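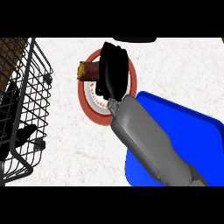 A builder on the Tosdale board reported that the arm reached the plate without trouble in rehearsal and then struck the basket on the real bench, and asked whether the simulator was simply wrong. Usually the simulator is right and the bench has been measured from a different corner. Sections 4.2 and 4.3 deal with this and should be read before any motion is run with the motors on.

Manual > Tosdale arm > Bench tasks > 4 Plate and basket task
Search this manual Go

4 Plate and basket task

4.1 Scope

This section covers setting up the plate and basket task on a Tosdale arm fitted with the Fader gripper. The task is rehearsed in Tomar, the bench simulator, and then run on the real counter. It assumes that the arm has been assembled, that the joints have been zeroed, and that the emergency stop has been tested as set out in section 2.

Builders working in a shared workshop should also read the note at the end of 4.5.

You will need:

- the arm, gripper and power supply
- a computer with Tomar and the Flateo control program installed
- a plate with a raised rim
- a wire basket
- a shallow tray
- one piece of food, or a foam stand-in of the same length and thickness
- a steel rule or tape marked in millimetres
- masking tape

4.2 Measuring the bench

1. Clear the counter back to the wall. Items left behind the plate are often missed, and the gripper passes over that area when it lifts.

2. Clamp the base. Mark its front left corner on the counter with tape. All measurements in this section are taken from that mark. Do not use the centre of the base, even though the drawing in section 1 shows it.

3. Set the plate down so that its middle is 563 mm from the mark. The arm will reach 700 mm, but it sags at full stretch and the wrist cannot tilt freely there.

4. Stand the basket on the far side of the plate from the tray. Leave at least 60 mm between the plate rim and the nearest part of the basket. If the basket has sloping sides, measure from the top edge of the wall.

5. Put the tray down last. It may lie partly under the forearm, provided the forearm clears the tray rim in the lowest position used by the task.

6. Draw round each item with tape, or mark two corners of each. Items are moved during cleaning and must go back to the same place.

Note: A patterned or veined counter makes pencil marks hard to find. Use tape of a plain, strong colour.

4.3 Entering the bench in Tomar

1. Open Tomar and choose New bench. Set the units to millimetres. Older project files open in centimetres and give no warning.

2. Enter the counter height. Measure it from the underside of the base plate, after clamping.

3. Add the plate, basket and tray from the parts list and type in the positions from 4.2. Dragging them by mouse is quick but leaves the figures rounded.

4. Open the properties for the basket and set Collision to Mesh. The default is Box, which treats the basket as a solid block with upright walls. With Box selected, Tomar will refuse any reach into the basket and will ignore a wall that leans outwards beyond the base.

5. Add the food item. Enter its real length. The gripper holds it by one part only, and whatever sticks out beyond the fingers has to be included in the clearance.

6. Save the bench under a new name before running anything.

Caution: Tomar does not import measurements from the arm. If the base is unclamped for any reason, repeat 4.2 and enter the figures again.

4.4 Rehearsal

1. Load the plate task and set the speed to Slow.

2. Run the approach only. The gripper should stop above the food item with its fingers open. Look at the view from above and then at the view from the side. A position that appears centred from above can still be too high.

3. Run the grip. In Tomar the fingers close until they touch and then hold. The real Fader gripper keeps pressing up to its force limit, so a soft item that holds its shape in rehearsal may be crushed on the bench.

4. Run the carry. Watch the free end of the food item as well as the gripper. On a long item the free end swings through a wider arc than the fingers, and it is generally the first thing to meet the basket wall.

5. Stop the run with the item held just above the plate. Check three clearances in the side view: food to plate rim, gripper to plate rim, and forearm to tray. Each should be no less than 4 mm. If the view is blocked by the gripper, hide it with the G key and show it again afterwards.

6. Run the release and the return. The arm should rise before it turns. If it turns first, the rise step has been left out of the task file. Add it with Insert > Lift.

7. Repeat the whole task until it has run ten times without a contact warning. Move the food item slightly between runs.

Note: A contact warning between food and plate at the moment of release is normal and may be ignored. A contact warning between wrist and plate may not.

4.5 Running on the real bench

Caution: Keep hands, sleeves and cables outside the reach of the arm whenever the motors are on. The wrist joint can trap a finger, and the stop button does not open the gripper.

1. Compare the bench with the saved project, item by item. Check anything tall first.

2. Set the gripper force to Low. Raise it one step at a time, and only if the item slips.

3. Switch on the motors. Wait until the status light is steady.

4. Run the task with the gripper empty and the plate removed. Hold the stop button throughout - do not leave it on the counter.

5. Replace the plate and run again with the foam stand-in.

6. Run with food. Rest one hand on the stop button and keep the other behind your back or in a pocket.

7. After the run, switch off the motors before reaching for the plate. The arm will settle by a small amount when power is removed. Allow for this if it has stopped directly over a rim.

The first full run usually takes around 60 seconds at Slow. Do not raise the speed until the positions have been confirmed.

Note for shared workshops: The gripper fingers are not suitable for contact with food that is going to be eaten. Treat all food used in the task as waste. Label the plate and keep it away from the kitchen cupboard.

4.6 Faults

The gripper stops short of the plate.
Measurements were taken from the centre of the base. Repeat 4.2 from the tape mark.

The food tilts in the grip during the carry.
The item is held too near one end, or the force is too low. Move the grip point towards the middle before raising the force.

The task runs in Tomar but the arm refuses to start.
The project was saved with a different gripper selected. Open Tools > Gripper, choose Fader and save again.

The basket moves when the arm returns.
Collision is set to Box, or the lift step is missing. See 4.3 step 4 and 4.4 step 6. If both are correct, measure the basket again at its top edge.

The forearm rubs the tray.
Move the tray away from the base. Do not raise the arm on packing, as this alters the counter height used by every other task in the project.

The plate slides on release.
Clean the counter and the underside of the plate. A thin rubber mat may be used, but its thickness has to be added to the plate height in Tomar.

For tasks that place items inside the basket, go to section 5.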